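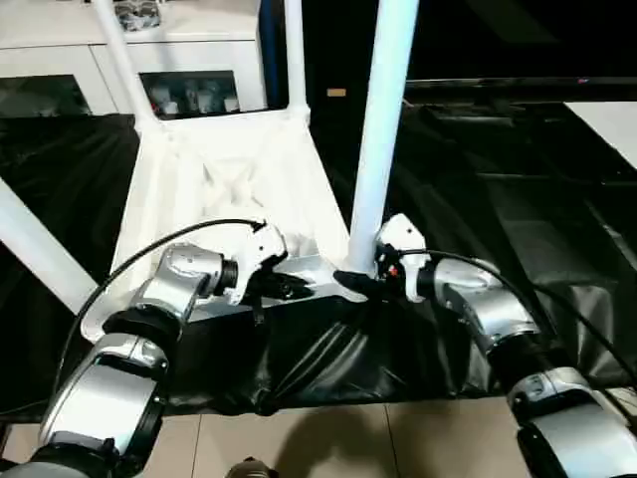
Section 4. Setting Up the Arura Two-Arm Work Cell for Frame and Pole Assembly

This section applies to the Arura cell supplied with the Sunda gripper set. It covers the preparation of the work surface, the placing of the base part, and the first supervised run with poles. Operators shall complete Section 3 (Power and Emergency Stop) before starting.

4.1 Preparing the Work Surface

1. Switch the cell to Hold. Confirm that both arms have come to rest.

2. Lay the dark cover sheet over the table and let it hang down over the front edge. Folds in the sheet are acceptable. Remove any loose parts from under it.

3. Check that each arm cable has enough slack to form an open loop at the wrist. Move each arm by hand through its full reach and watch the loop as it travels.

CAUTION: A cable that pulls tight during hand movement must be rerouted before power is restored. Do not tape the loop flat against the arm.

4. Place the base part on the sheet with its pole sockets facing up. Both grippers must be able to reach the near edge without full extension of the elbow.

4.2 Checking the Wrist Camera View

1. Open the Cosgrove viewer and select the wrist camera for the arm to be checked.

2. Bring the gripper toward an upright part at the slowest speed setting.
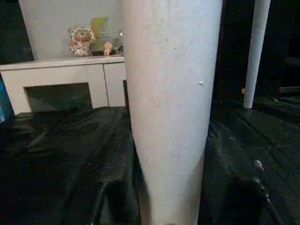
3. Compare the live view with the head camera view. A part close to the wrist camera may hide those standing behind it, and the operator should rely on the head camera when choosing the next pole.

4. If the view is too dark to separate the part from the sheet, raise the exposure by one step and repeat the check.

Note: White parts on a dark sheet give the most dependable results. Gray or clear parts require the manual marking procedure in Section 6.

4.3 First Supervised Run

1. Set the grip force to 10 on the operator panel. Settings above 34 are reserved for metal stock.

2. Assign one arm to hold the base and the other to guide the pole – either arm may take either role.

3. Select Step Mode. Each press of the green key advances the arms by one movement.

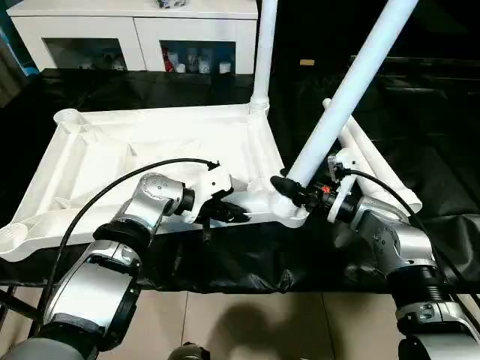
4. Keep hands outside the reach of both arms until the panel shows Hold. The pole can swing a considerable distance at its upper end even when the gripper moves very little.

5. Repeat for the remaining poles. Record each stop in the run log.

CAUTION: Do not leave Step Mode until 11 poles in a row have been seated without operator correction.

The grippers should be inspected after every 2,000 grip cycles. Worn finger pads are replaced as a pair.

Revised 2025-01-05

Comments (3)

risau_bench
Is the grip force in 4.3 the same for the older finger pads? Ours slip a little at that setting.

Areti Margaritis
The setting applies to the current pads only. For the older type, please use the table in Section 7.

mill_lane
The cable check in 4.1 should be in bold. We skipped it in December and had to order a new cable.

Related items
Section 3. Power and Emergency Stop
Section 6. Manual Marking of Parts
Section 7. Finger Pads and Grip Settings
Risau Table Mount: Fitting Instructions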